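Tuesday, November 14, 2023

Third letter from Gronville about the heating and I believe this one no more than the others. They say the new tariff will leave "most households" better off. Which households? I got out the October bill and the one before it and went through both with a pencil, and unless I've misread the standing charge we are worse off before anybody has turned a radiator on. There is a leaflet in with it, naturally, with a smiling couple in jumpers. If the tariff is so good I don't see why they need jumpers.

I rang the number on the back. Twelve minutes of pan pipes, then a young man who was perfectly polite and read the leaflet out to me. I said I had the leaflet. He said was there anything else he could help with today.

Bamel have sent a rival offer, two months free if you sign for 3 years. I have been had that way before, with the phone. The small print says the price "may be reviewed", and I have never known one reviewed downwards.
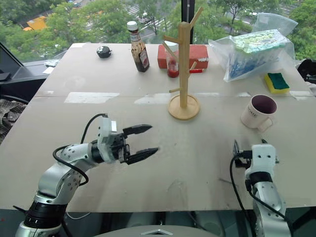 Downstairs swears by Bamel and says her flat has been warm as toast for less money. She also swore by Kuzmenko's for the boiler service, and they came two hours late, looked at the pressure gauge, and charged us for looking. I said I would think about it. I have thought about it and the answer is still no, at least until I see one of her bills, which she keeps saying she'll bring up.

There is supposed to be a grant for draught strips as well. The form wants to know the year the building went up and the "thermal class" of the windows. How would I know that? I put my hand to the gap by the bedroom one and there's a wind coming through it, if that is a class.

Went out after four to Pulletti for bread and they have put that up too, and the loaf is smaller, whatever the girl says about it being the same tin. Soup for supper. Thermostat down two notches and the thick socks on. Must read the meter before bed and write it down this time, as I don't trust their estimate.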